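Trucos para montar en casa una cena de restaurante

¡Lo confieso, me encanta salir a cenar! Pero todavía me gusta más volver a casa con la cabeza llena de ideas y probarlas en mi cocina. Llevo años fijándome en cómo trabajan los sitios que me gustan, y muchas de sus costumbres se copian sin gastar casi nada.

El arroz, el día antes

Para un buen arroz salteado, cuécelo la víspera, extiéndelo en una bandeja y, en cuanto deje de humear, a la nevera tapado. Al día siguiente los granos se separan solos con los dedos (¡qué gusto da!) y no se apelmazan en el wok. Saltea en tandas pequeñas, con el fuego bien alto, y echa la soja por el borde y no por encima.

Todo cortado antes de encender el fuego

Verdura en un cuenco, carne en otro, salsa ya mezclada en un vaso. Parece una lata y luego ahorra carreras. Yo dejo también los platos apilados junto al fogón, del lado de la mano izquierda, que es la que me queda libre.

Platos calientes

Con 8 minutos en el horno a temperatura mínima basta. Si tienes invitados, ponlos justo cuando saques el aperitivo - así no te acuerdas tarde, como me pasaba a mí siempre. ¡Y usa un trapo seco para cogerlos!

Raciones que no se quedan cortas

Mi amiga Hazel Boateng llevó el comedor del Miettinen y me enseñó a repartir primero la guarnición en todos los platos, después lo principal y la salsa al final. Así ves enseguida si falta algo y corriges antes de llevarlo a la mesa. Guarda siempre un cuenco para repetir.

La mesa

Luz baja, servilletas de tela aunque estén sin planchar y la jarra de agua puesta desde el principio. En julio meto los vasos en la nevera un rato y todo el mundo lo agradece. 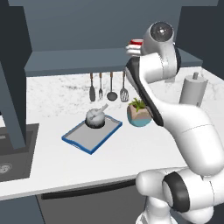
Imagen: archivo de Zimeo

Los olores del salteado

Abre la ventana antes de empezar y deja la campana puesta un buen rato después de apagar. Si aun así queda olor, hierve un cazo de agua con piel de limón y un clavo de olor. Para las salpicaduras de grasa, papel de cocina primero y luego agua caliente con unas gotas de lavavajillas - si vas directa con el estropajo solo la extiendes.

Las sobras

Enfría pronto, en recipientes bajitos, y etiqueta. El arroz me lo como al día siguiente y no lo recaliento más de una vez. Las verduras salteadas, picadas y dentro de una tortilla, ¡están de muerte!

Comentarios (2)

Maribel: Lo de repartir primero la guarnición lo hice anoche y por fin me salieron todos los platos iguales. ¡Gracias!

Tono_17: ¿Sirve también el arroz integral? A mí se me queda duro al saltearlo.

Usamos cookies propias y de terceros para mejorar tu visita. Aceptar - Configurar

© Clurport | Contacto | Volver arriba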